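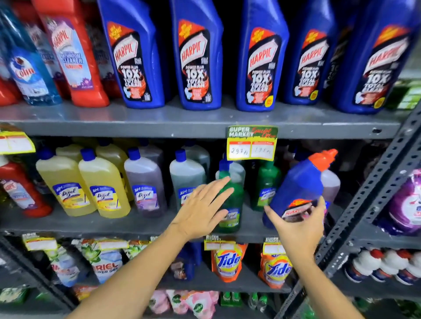

Toilet and glass cleaners, with the special offer tag on the shelf lip.

Hard water, part two: the softener
2020-08-31

The first part of this ended with a test result and no plan. The result was 18 grains per gallon at the kitchen tap, measured with the Anberg drop kit. I repeated the test at the outside tap and got the same number, so the pipes in the house are not adding anything. The water in Ornby comes out of limestone and it is going to stay hard.

Up to this point I had been treating hardness as a cleaning problem. Scale forms, you buy an acid, you remove the scale. The acid does its job well enough. Calcium carbonate dissolves in nearly any acid you can buy over the counter, and the ring in the toilet bowl, the crust on the shower head and the white film in the kettle are mostly the same material. The trouble is the places an acid can't easily reach. The heating element in the water heater had a coat on it thick enough to break off in flakes when I pulled it in February, and the inlet screens on the washing machine were half closed.

So I bought a softener. It is the small Netix cabinet unit, with a single resin tank inside a salt bin and a metered valve on top. I wanted a metered valve because the timer type regenerates on a schedule whether or not any water has been used, and the house is empty for long stretches.

Sizing

The arithmetic is simple and most of the sales pages make it look harder than it is. Take the hardness, multiply by the water used between regenerations, and compare the result with the working capacity of the resin. The working capacity is lower than the number on the box. The box number assumes a full salt dose, and a full dose is poor value: the last part of the capacity costs far more salt than the first part.

I set the meter to regenerate at 2000 liters. That leaves a margin for the reserve, and it lets me run the lower salt setting. If you have iron in the water you need to add a correction for it. I have none that the kit can detect.

Plumbing

The unit went in after the main shutoff and before the branch to the water heater. The kitchen cold tap and the outside tap are still on hard water. Softened water carries some sodium, and there is no point in spending resin on a hose.

I used a Ritchie three-valve bypass in place of the plastic one supplied. The supplied bypass is probably fine, but its handle is on the side that faces the wall in my utility closet and I could not get a hand around it. With three separate valves I can isolate the softener, and I can also blend a little hard water back in if I ever want to. So far I have left the middle valve fully closed.

The drain line needs an air gap. Mine ends over the laundry standpipe in a bracket, with the end of the tube above the rim. Do not push the tube down into the pipe. If the drain backs up, the brine line is the last thing you want connected to it.

One mistake: I tightened the threaded fittings with the adapters already cemented to the pipe, which put a twist on the valve body. It leaked at one O-ring. I cut the adapter off, used a short flexible connector, and the leak stopped.

Results

Hardness on the soft side tests at zero or one drop, which is as fine as the kit can resolve. The water heater is quieter. Before, there was a popping noise during recovery, from steam forming under the scale. The noise has faded over the summer but has not gone away, and I think what is left is loose sediment at the bottom of the tank. I'll flush it when the weather is cooler.

Soap use is down by around 30 percent, judged by how often I refill the dispenser. That is a weak measurement and I would not defend it. Laundry detergent is a better case, as I weigh it: I have cut the dose twice and the towels still rinse clean.

The softener does not remove scale that is already there at any useful speed. For the shower head and the kettle I used citric acid at 2 percent by weight, made up with cold water. Do not boil it. Calcium citrate becomes less soluble as the water gets hotter, and you can end up replacing one white deposit with another that is more stubborn. A second fresh batch works better than one strong one. The toilet bowl still got the bottled stuff, one last time. Check the label before following it with anything else – acid cleaners and bleach must never meet, and a bowl that still has one in it is an easy way to make chlorine.

Still open

The salt level. There is no sensor in the bin, and pellets can form a bridge with an empty space underneath, so looking in from the top tells you very little. For now I push a broom handle down through the salt when I add a bag. A load cell under the cabinet would be better, though the bin also holds a variable amount of water and I have not worked out how to separate the two.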